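## 4. Loading and Arranging the Rack

This section applies to the Skista freestanding shoe rack after the frame, crossbars and shelves have been installed as directed in Section 3. Do not place footwear on the rack until all fasteners have been tightened and the frame stands level.

### 4.1 Before Loading

1. Confirm that the rack is in its final position. The rack should not be moved while loaded.
2. Press down on each end of the upper shelf in turn. If the frame rocks, adjust the feet before continuing.
3. Check that the raised backboard is fixed to the uprights at both ends. A loose backboard must be tightened with the 4 mm key supplied in the Hendico hardware pack.
4. Wipe the shelves with a dry cloth. Sawdust from the drilled edges may remain on the wood after assembly and will mark light-colored soles.

**Note:** The small round holes in the uprights are for shelf and crossbar positions. Unused holes may be left open. Do not hang hooks from them unless the hooks are listed in the Jamen accessory sheet.

### 4.2 Placing Footwear

1. Begin with the lower tiers. Place flat footwear there first -- slides, house slippers and similar items -- and leave taller shoes for a position with open space above.
2. Set each item flat on its sole, with the toe toward the front edge of the shelf. Straps should face outward so that a pair can be identified and removed without disturbing the others.
3. Place the remaining footwear on the upper shelf. The backboard serves as a stop at the rear. Heels may be brought close to it but should not be forced against it.
4. Leave a gap between neighboring items. Footwear with buckles or other raised trim should not be pressed against a painted upright.

When slides of similar style are stored together, arrange them by color. Off-white and cream are easily confused in a dim entryway, and a grey slide placed between the two keeps them apart on the shelf.

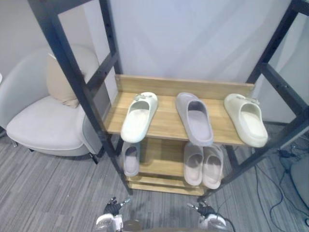

### 4.3 Adjusting the Arrangement

1. Look along the front edge of each shelf. A slight overhang at the toe is acceptable for soft footwear. Move the item back if more than 2 inches extends past the plank.
2. Straighten any item that sits at an angle and takes up space needed by its neighbor.
3. Keep the lower tiers clear of loose laces, bags and umbrellas.

**Caution:** Do not sit, stand or lean on any shelf. Do not allow children to climb the frame. The crossbars brace the uprights and are not steps.

**Caution:** Wet footwear must be dried before it is placed on the wood. Standing water will stain the grain and may cause the planks to lift at the ends.

### 4.4 Care After Loading

Remove all footwear and retighten the fasteners after the first month of use, and once each October thereafter. Clean the metal parts with a damp cloth and dry them at once. Use no abrasive pads on the black finish.

Replacement shelves and backboards are supplied by Gajdoš. Quote part 114 for the upper shelf and part 300 for the backboard. Written questions concerning this section should be addressed to Hsin-yi Man, Product Documentation, and should include the batch code from the label on the original carton.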